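Paper carrier bag (bakery pattern)

Categories: Packaging | Paper goods | Retail and catering supplies

We use cookies to remember your reading preferences. Accept all | Manage settings

A bakery-pattern carrier bag is a white paper bag with a printed front, used for bread, pastries and packeted snacks, and often reused for small gifts. It is a form of the block-bottom carrier: a rectangular base, two broad faces and two narrow side panels, open at the top. The type is sold flat in bundles, usually of 100, and is opened by hand at the counter or packing table.
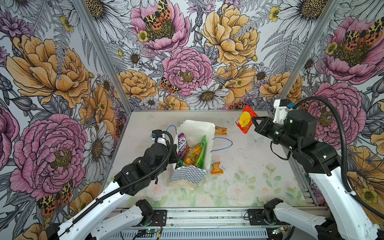
CONTENTS AND PACKING

Packeted snacks are normally stood upright in the bag, with the taller packets showing above the front face. Flat bars and small wrapped pieces go in last or are slid down the sides. In the arrangement common for party and gift bags, three packets of contrasting colour – purple, orange and yellow, and green, for instance – are set side by side against the back panel, which supports them. Packets filled with gas for protection take up far more room than their weight suggests, and a bag may be full by volume while carrying very little load.

Packing is easier on a flat, dry surface. A new bag that has been stored flat tends to close again along its side folds, and packers commonly open the base fully with one hand before filling. The supplier Sirken advises placing the first packet against the fold of the base to hold it open.

Construction

The body is formed from a single sheet glued along one seam. Side panels carry a centre fold so that the bag can be flattened. The rim is either turned over or cut plain; a plain rim crumples sooner in use. Common weights of paper lie between 100 and 144 grams per square metre, the heavier stock being preferred where handles are fitted.

Handles are of three kinds: flat paper tape, twisted paper and cord. Twisted cord handles are held by a reinforcing strip glued to the bag, with holes through which the ends pass. Failure under load generally begins at this strip. 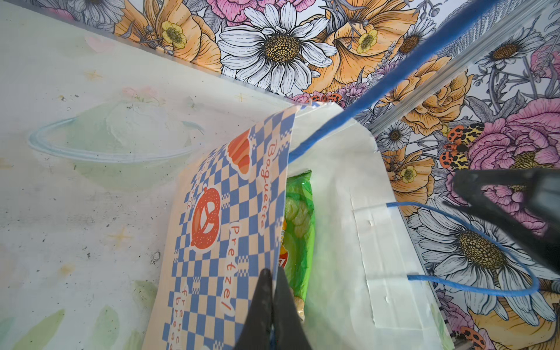

White carrier with blue rope handles, green snack bag and checked bakery print.

Printed pattern

Checks in blue and white or blue and cream are widely used for bakery goods. The pattern recalls the cloths laid in bread baskets and hides small grease marks fairly well. Drawings of croissants and pretzels are usually placed over the checks in a single second colour, most often an orange or red, together with the names of the goods in a hand-lettered style. Wording may run up the height of the panel so that it can be read when the bag lies on its side.

Two-colour printing keeps costs low. The Ezeani catalogue for April lists 58 bakery patterns, of which the blue check is the oldest still in production.
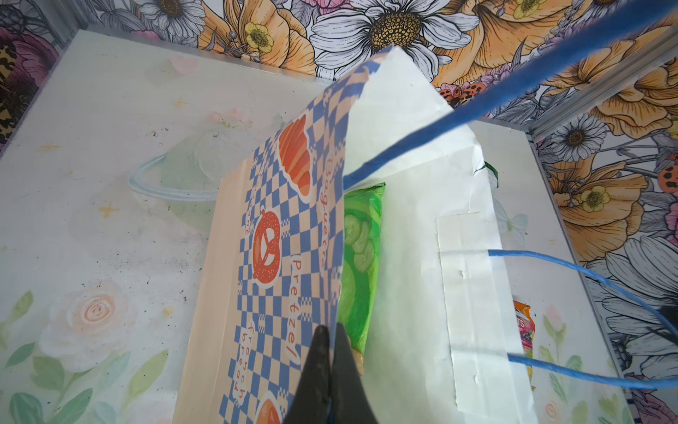 Greaseproof sheets with matching designs are sold alongside the bags and serve as liners or wraps. Where a sheet is used as a liner, it is folded once and stood against the front face before the goods are added.

Reuse and disposal

An undamaged bag can be refolded along its original creases and stored flat. Cord handles are removed before recycling where local rules require it – plain paper handles may be left on. Paper soiled with fat is not accepted by most collections.

Last edited 5/25/25

Comments (3)

Jadwiga Kwiatkowski: The section on handles should mention knotted cord. We stock both and the knotted sort is easier to replace.

Martim Gouveia: Is 144 gsm correct for the top weight? The Nemoto bags we buy are heavier than that.

Fatima Obi: It says "common weights", so heavier ones can exist. Agree about the knots though.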